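Notes from the October get-together of our little crypto club, typed up by me because Thomas Fabbri took them last time and swore never again!

## Sanna and the fee change

We started with Sanna, the exchange most of us use. They've raised the minimum withdrawal to 400 tokens, and boy, did people have feelings. I said I'd move my coins out before the change kicks in — Thomas thinks I'm overreacting (he may be right, he usually is about fees).

## Pretoma staking

Long talk, lots of coffee. The vote to stake 1000 Pretoma from the club wallet passed with 2 against. Lockup is 97 days, so please don't ask me for it back at the holidays. Thomas will set up the validator and send everybody the address.

## Wallet backups

We agreed to keep the seed phrase on paper in two separate places and never, ever in a phone photo. I'm buying the envelopes.

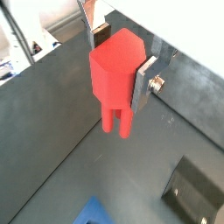
## Next time

- Zudbridge: is moving coins across it safe enough for us? I'll read up on the last audit.
- Thomas brings the Skorenport tax export, if he can get it to open.
- We start at 7:30 pm, same room, and somebody else is bringing snacks.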